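Scripture Study, Handout for Session 11
The Allegory of the Olive Tree (Jacob 5)

Welcome back, everyone. If you missed the last session, we finished up with Sherem, and there are extra copies of that handout on the shelf by the door of the Randik Room. Please take one, and please bring your own scriptures with you, because we will be marking verses all evening and I talk faster than I should.

Jacob 5 is the longest chapter in the Book of Mormon, and I know that many of you have told me (kindly, and some of you more than once) that it is the chapter where you get stuck. I got stuck there for years. I would read as far as the second visit to the vineyard, lose track of which branch had been planted where, and skip ahead to Jacob 6. So tonight we are going slowly, and I would like you to keep a pencil going while we read.

Where the chapter comes from

Jacob tells us he is quoting a prophet named Zenos, whose words were on the plates of brass. We don't have Zenos in the Bible as it came down to us. Nephi quotes him, Alma quotes him, and Jacob gives us this one enormous piece of him, all 77 verses. Look back at Jacob 4:15-18 before you start. Jacob has just asked how a people who have rejected the sure foundation can ever build upon it again, and he promises to unfold "this mystery" to his readers. Everything in chapter 5 is his answer to that question. Write the question at the top of your page, in your own words if you like, and come back to it whenever the grafting gets confusing.

The visits to the vineyard

I find it easiest to divide the chapter by the times the Lord of the vineyard goes down to look at his trees.

Verses 3-14. The tame tree is old and beginning to decay. He prunes it, digs about it and nourishes it. Some young and tender branches appear, but the main top begins to perish. Wild branches are grafted in, and the young natural branches are carried off and hidden in the nethermost parts of the vineyard.

Verses 15-28. A long time passes away. The old tree with its wild branches is bearing good fruit, and so are the natural branches, even the one planted in the poorest spot of ground. The last one, in the good spot, has brought forth partly tame fruit and partly wild.

Verses 29-60. Another long time, and all the fruit has gone bad. Mark verse 41 and verse 47 here. We will spend a good while on them.

Verses 61-77. The last laboring, with the servants called in, and the natural fruit at the end.

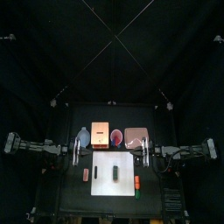 Now to verse 41, where the Lord of the vineyard weeps and asks, "What could I have done more for my vineyard?" I would set this beside Isaiah 5:4, where very nearly the same question is asked about a vineyard of grapes. Read the two aloud, one right after the other, and listen for the difference in how they go on from there. In Isaiah the hedge is taken away and the wall is broken down. In Jacob the servant says, "Spare it a little longer" (verse 50), and the Lord agrees. I have read that verse at some hard times in my own life and I can't say I have ever gotten to the bottom of it.

Do notice, too, how often the words "it grieveth me that I should lose this tree" come back. Underline them each time. A reader in a hurry takes this for padding, and I did too, but it is the refrain of the whole piece, and a listener in the ancient world would have waited for it the way we wait for the chorus of a hymn.

A word on Romans 11

Paul also writes about a wild olive being grafted in among the natural branches, and he says it is "contrary to nature." Ordinarily you graft a good branch onto a hardy wild root. Please read Romans 11:16-24 before next time and jot down where Paul and Zenos seem to agree and where they part ways. Half a page is plenty.

For next time

Read Jacob 6 and 7 and the book of Enos, which is short.

Bring your marked copy of Jacob 5 along with your half page on Romans.

Think over Jacob 6:4-5, especially the phrase "cleave unto God as he cleaveth unto you." Which verses in the allegory do you suppose Jacob had in mind?

The study guide is 50 cents at the front desk, and the olive tree chart is on page 11.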